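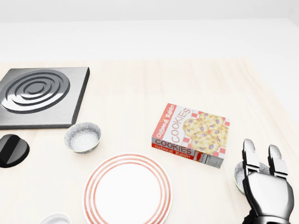 Hot plate

A hot plate is a small cooking appliance with one or more heating elements set in a flat housing. It stands on a table or counter and is used in place of the burners of a full-size stove. Most hot plates run on household electric current. The term is also used for the heated surface itself, for the solid cast-iron disk found on some European stoves, and for laboratory heaters of similar shape.

Hot plates are common in dormitories, small apartments, workshops, and other places where there is no fixed kitchen. They are also used in homes that have a stove, as an extra burner or for keeping food warm at a buffet.

Terminology

In American usage, "hot plate" normally means a portable electric burner. British writers more often use "hob" for a built-in cooking surface and "hotplate" or "boiling ring" for a single unit. "Burner" was carried over from gas cooking and is applied to electric elements even though nothing is burned. "Cooktop" usually means a surface with several elements fixed into a counter, but stores also sell portable units under that name.

History

Early electric cooking appliances were sold in small numbers in the late 19th century. They were expensive, slow to heat, and of little use to households without a power supply. Many of the first models had resistance wire embedded in enamel or laid in grooves in a clay block. The wire broke often, and exposed wire was a shock hazard.

Alloys of nickel and chromium, introduced in the first decade of the 20th century, made longer-lasting elements possible. Sheathed elements followed, in which the wire runs through a metal tube packed with an insulating powder. The tube could be bent into a spiral and flattened on top, so that a pan rested on the heated part. The sheathed coil became the usual element in North America, while solid cast-iron plates were preferred in much of Europe.

Regional makers were numerous between the wars. The Segura works at Zarkidow made single and double plates for boarding houses and rail canteens, and its best-known model, the Troreck, stayed in the catalog for 20 years with few changes. It had a three-position rotary switch and a removable tray under the element. A Troreck is held by the household collection at Merkthorpe under inventory number 1257. Agnese Grigaitė, in her survey of the collection, notes that the switch was replaced at least once and that the cord is a later type than the housing.

Glass-ceramic surfaces came into use in the second half of the century, and portable induction units became affordable later. Coil models are still made because they are cheap and easy to repair. 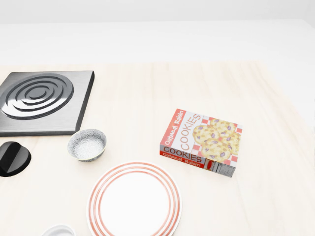
Last changed: February, 11:50 p.m.

Types

Coil. A sheathed resistance element is wound in a flat spiral and held on a metal support. The coil heats quickly and tolerates pans that are slightly warped. On many models it lifts out for cleaning. Spills fall through the gaps into a pan or tray below.

Solid plate. The element is sealed inside a cast-iron disk. Solid plates are easy to wipe and hold heat well, but they are slow to warm up and slow to cool. They work best with flat, heavy pans. Bare iron will rust if it is left damp, and some makers recommend a thin coat of oil during storage.

Radiant. A ribbon element sits beneath a sheet of glass-ceramic. Much of the heat passes through the glass to the pan. The surface is smooth but can be scratched by grit or rough cookware.

Induction. A coil of copper wire under the surface produces a changing magnetic field, which heats the base of a pan made of iron or another suitable metal. The surface is warmed mainly by the pan. Aluminum and copper pans do not work on most units unless they have a magnetic base.

Gas. Single-burner gas units are sometimes grouped with hot plates in catalogs, though they are more often called camp stoves or gas rings.

Temperature control

The simplest models have an on-off switch or no switch at all. Others switch sections of the element in or out to give a few fixed heat levels. Many modern electric plates use a cycling control known as an infinite switch, which turns the current on and off at intervals. The setting changes the share of time that the element is on. A thermostat works differently, responding to a measured temperature, and some plates use one both as a control and as a cutoff against overheating.

Settings on one plate cannot be compared directly with those on another. The temperature reached by the food also depends on the pan, the amount of food, and whether a lid is used.

Use

A hot plate is placed on a level, stable surface that can withstand heat, with free space around the housing. The base of the pan should be close in size to the element. A pan that is much wider heats unevenly, and a very large one may send heat back onto the housing. Canning kettles are a common example, and many manuals advise against them.

Boiling a large pot of water takes longer on a small plate than on a full-size stove, mainly because of the limit on current from an ordinary outlet. Cooks who rely on one burner often prepare one-pot meals, or cook dishes in turn and keep the first covered. 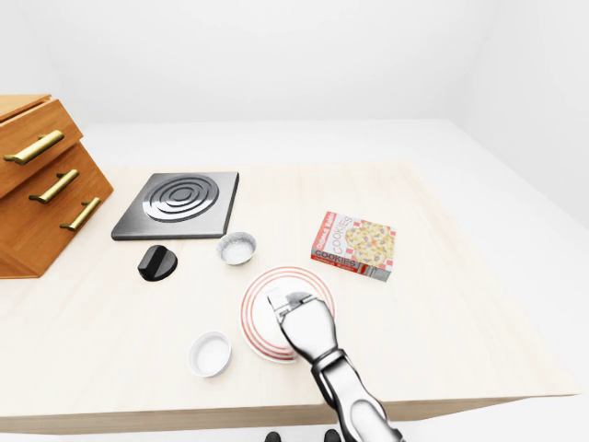 Square cooktop plate on a light wooden countertop, beside a wooden drawer cabinet.

Safety

The main risks are burns, fire, and electric shock. An element can remain hot enough to burn skin after it has been switched off, and a coil that is no longer glowing may still be hot. Curtains, paper, and dish towels should be kept away. Manuals generally call for the appliance to be plugged directly into a wall outlet, without an extension cord, and for it to be attended while in use.

Many dormitories and hotels prohibit hot plates or allow only certain types. Rules vary from place to place.

Cleaning and repair

The appliance is unplugged and left to cool before cleaning. The housing can be wiped with a damp cloth and mild soap, but it should not be put in water. Plug-in coils are normally wiped down, with the terminals kept dry.

See also

Chafing dish
Cooktop
Induction cooking
Kitchen stove
Portable stove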